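Gripper Upkeep Group: Minutes, September

Chair and notes: Nazanin Fallahi

1. Finger pads
Great progress to report! All 17 of our hand-held grippers now have fresh blue pads, and the old screws went in the bin with them. Nazanin asked that everyone check the left pad against the right before a session, at full close, and write the gap on the Moradi sheet. Small curved things are still the best test we have (the little figures especially), and the group agreed to keep using them.

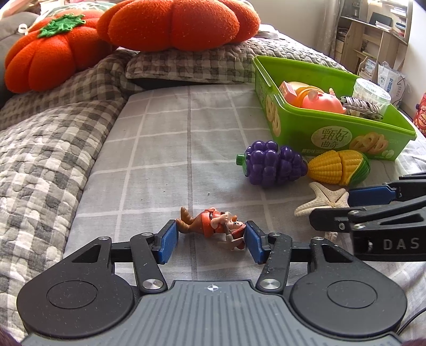
Cartoon figurine held between the blue pads, toy corn and grapes behind.

2. Pivot pins
Lots of discussion, all of it useful. The Femach pins held up beautifully over 628 cycles on the bench, with no play in either finger. Agreed: one drop of light oil per pin every 7 sessions, wiped off straight away so it doesn't creep onto the rubber. The Sondik driver stays in the top drawer, please!

3. Boxes and flat sides
Light cardboard needs a slower squeeze. Nazanin showed how she brings both fingers in evenly and stops at first contact, and several people want to try it at the next bench night. Action: Nazanin to write up the steps.

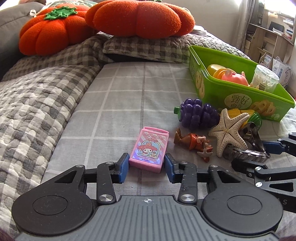
Can the pads be cleaned with alcohol?
A cloth dampened with plain water is enough for dust, and we're holding off on alcohol until Jondau confirms it's safe for this rubber.

4. Any other business
Spare pads: more than 61 in stock. Next meeting starts at 6:30 p.m., same room.

Recent items
Bench night sign-up
Moradi sheet, new version
Pin oiling: short guide
Minutes, August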